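Kedilier batch notes, October, 6:40 a.m.

Coffee first, then the ginger. I came in early because the quince shrub has been bugging me all week and I wanted to taste it before my mouth had met anything else. Still too sharp! The vinegar sits right on top and the fruit shows up after you've already swallowed. I cut 300 ml of it with the flat Estunberg apple juice (the cloudy one, from the open crate) and it got rounder, but then it mostly tasted like apple, and we already have plenty of apple on the list.

Second try: same shrub, less vinegar, 23 g of grated ginger steeped in the warm syrup with the lid on. Much better. I let it go until the kitchen radio hit the seven o'clock news and then strained it, and the ginger comes in late and stays a while. Color is nice too, sort of a dull peach. I want to try it over ice with soda and again hot with a strip of orange peel, because the Liven people asked for one drink they can pour both ways at their fall open house and I said sure, no problem, without having one.

Starting gravity on the pear is in the other book. Syrup yield from the big pot was 571 g, less than I'd hoped — I think I boiled it too hard while I was on the phone with Ruiz-Ortega over the bottles. They still want to send the clear ones. I still want brown.

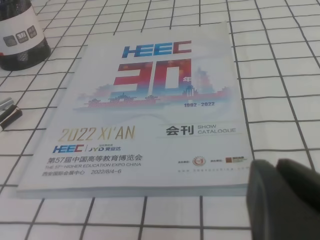 Dilruba Chowdhury tasted both versions around lunchtime and wrote on the back of my sheet: the hot one is lovely but the cold one needs salt, just a pinch, and please stop putting clove in everything. She also thinks the peel should go in at the end, off the heat, or it turns bitter by the second cup.

Okay, fair on the clove. I'd put two in the syrup and figured they'd hide behind the ginger (they did not hide). Made a small pot without them, peel in last, and a pinch of salt in the cold glass. The salt works. I don't taste it as salt at all, the quince just gets louder. The hot one I'm less sure of without any spice, so maybe a bit of cinnamon stick, pulled early.

Label number for the new version is 3943, clove-free. The old jar is still in the fridge door with blue tape on it, fine for anyone who wants it on ice cream.

To do: grate more ginger, order quinces before the good ones are gone, call Ruiz-Ortega back about brown glass. And scrub the big pot, there's a ring of burnt syrup I've been pretending not to see.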